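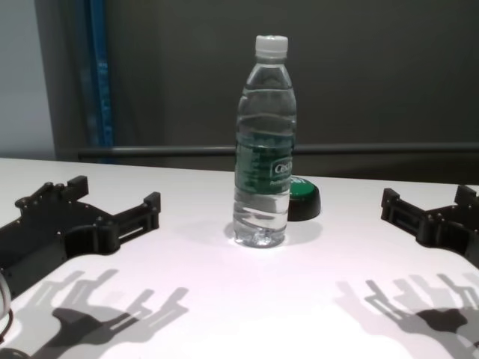
Brarkix tests two-arm handling cells and reports how they fail. Our clients send us a controller, a set of grippers and a task, and we run the task until something stops it. Much of the work is done with ordinary packaged goods. A capped bottle of water, clear above and below a dark green label, is hard on a depth sensor and easy to tip, so it serves well as a first target on a bare white table. The company has 26 employees and works from a single site on the Lavoie estate.

Our current procedures date from a fault in March. During cycle 686 of a handover test, both arms received a close command while only one had confirmed its position. The second arm kept moving for 2 seconds after the stop was pressed. There were no injuries. One wrist bracket was bent and the cell was shut down for inspection. The cause was a stale position message held in Undia, our motion scheduler, which had passed every bench check we had at the time.
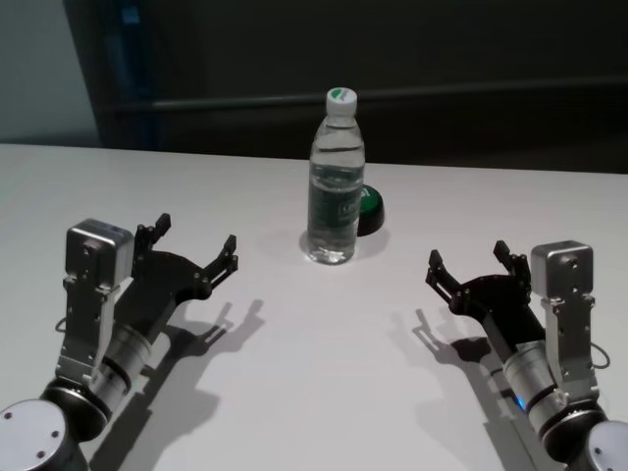 Undia now discards any position message older than one control cycle, and the stop circuit cuts drive power without going through the scheduler. Each run begins from a fixed check state. Both grippers are open and apart, with the bottle upright beyond them, and neither arm may close until the two positions agree. Cables at the wrist are inspected before power is applied. A failed check is logged in Vunum, our fault record, and the run is not restarted remotely. 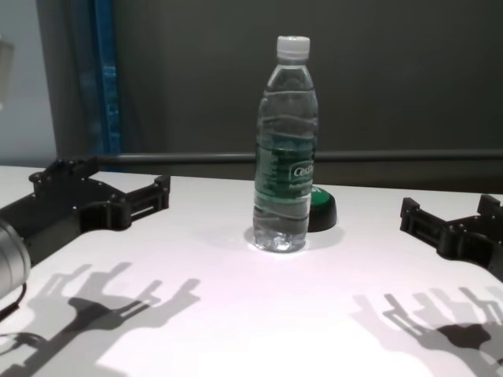

Bottle handling test, grippers open.

Clients receive the full Vunum log with every report, including faults traced to our own equipment. The March report is available on request. Page last revised 24th May.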